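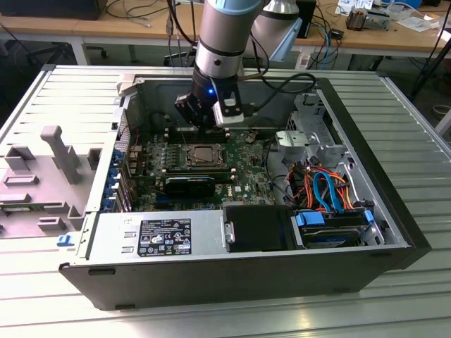 Notes from the Open Day Visit, August
Course: Automation in Everyday Work
Handout to go with the session on taking things apart

Hi all. I promised I'd write up the Brusau visit for those of you who couldn't make it, and for those who could but were stuck at the back (sorry, the room was smaller than I'd been told). These are my own notes, tidied up a little, plus a few things to think about before we meet again.

The visit in short

Bruvinham runs an open day at its Brusau workshop every August. Most of the place was roped off, so we spent nearly all our time at one table, watching a robot arm work inside a desktop computer. Our guide was Sixten Bakke, who has been on the project since the start and is very patient with people who keep interrupting him. I was most of those people.

The project is called Swanson. The goal is to take old office computers and get the useful parts out whole: memory first, then drives, then whatever else is worth saving. You can do all of that by hand, of course, and plenty of people do. What the group wants to know is how much of the dull part a machine can take over when the computers coming in are never quite the same.

The setup

The tower lies on its side with the cover off, so the arm can come down into it from above. It's a Dell, and an ordinary one, the sort you'd find under a desk in any school office. I liked that! I'd expected some special practice model with half the insides removed, and what we got was the full mess, with orange and red power wires in a tangle and flat blue data cables crossing right over them.

The table is made of aluminum slats. Sixten is a big fan of slats. His point was that you can bolt something down nearly anywhere along them, decide you hate it, and move it before lunch. Write that down for your own projects, by the way. Half of the student builds I see get glued to a board in the first week and then everyone is stuck with it.

Next to the computer there's a gray molded fixture with all sorts of brackets and holders, and a tall post with a rounded top. A green memory module was lying in it when I got close enough to look. I asked why they bother with a fixture when the arm could just set the module down on the table. Sixten's answer was that a part in a holder is a part whose position you know. If it's lying loose, the robot has to find it all over again.

Why memory is harder than it looks

If you've ever put memory into a computer, you know the feel of it. You push, it resists, you push a bit harder and wonder if you're about to break something, and then it clicks. Coming out is easier, but you have to open the latches at the ends of the slot first, and they're small.

Now try that with a gripper. On this board there are slots on both sides of the processor, an upper bank and a lower bank, and the lower one has a black component standing up in front of it. The power supply isn't far away either. So the question is partly how to grab the module, and partly how to get your fingers in there at all without bumping the neighbors. We talked about clearance back in unit 2 and I know some of you found it dry. Please look at it again with this computer in mind.

The other thing is cables. The gripper has a cable of its own, a black one that leaves the module on its side and loops back toward the arm. Somebody in our group asked if that ever catches on things. Sixten said it was the first thing he checks every time he changes a path, and that he learned to do so the expensive way. He wouldn't tell us how expensive.

Numbers I wrote down

Allowed time per computer in the current plan: 11 minutes
Computers in the first test batch: 60
People on the project: 6

The 11 minutes is a target, and I didn't time anything myself, so don't quote me on what they really reach. There's a second site in Jasurdale that handles sorting and storage. We didn't go there, but Sixten thinks we might be able to next term.

Bits I overheard and liked

On drives: the caddy has light blue release tabs, and Sixten said he'd happily shake the hand of whoever decided to put color on the parts you're supposed to touch. It helps people, and it helps a vision system too, as long as nothing else in the case is the same shade. (Have a think about those blue cables.)

On wires: soft things are the worst. A metal bay stays where it is. A wire goes wherever it wants, and it'll go somewhere new in the next computer.

Before next time

Pick one part you could remove from a desktop computer and write out every single step, as if for someone who has never seen one. Include the steps your hands do without asking you. Then mark the steps where you rely on feel, and the ones where you rely on looking.

Sketch a holder for your part. Rough pencil is fine. Show me which way the part goes in and how a gripper would get hold of it again.

Read the section on force limits, and bring questions. If you have an old desktop at home that you're allowed to open, bring that as well, unplugged please, and leave the screws in a labeled bag.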